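So I finally made it to the open day at Judlow, the old repair college out past the rail yards, and what a fun morning! I got there early with Elsie Trevaskis and there was still a line for the coffee cart.

We started in the sewing room, where Kagiso Masilela was taking apart a 49-year-old machine and letting people crank the wheel. Then upholstery (my favorite, I sat in everything), then down the hall to the computer bench.

Desktop tower, side panel off:

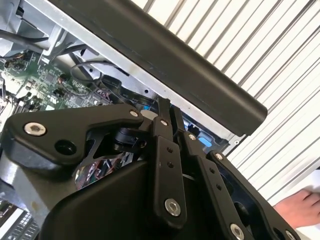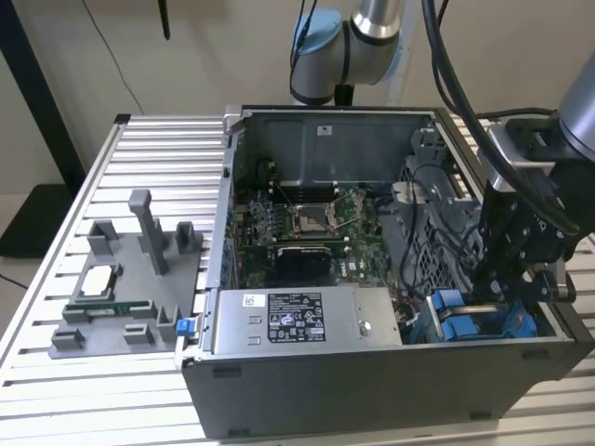

Lunch was in the courtyard – two kinds of soup and a cornbread I'm still thinking about. Tumelo Mkhize gave a short talk on the evening classes, which take up to 50 people a term and fill up fast. I signed up for lamp rewiring in October, and Elsie is holding out for chair caning.

Parking is tight, so take the bus if you can. The stop is right by the side gate, and the bike racks are there too.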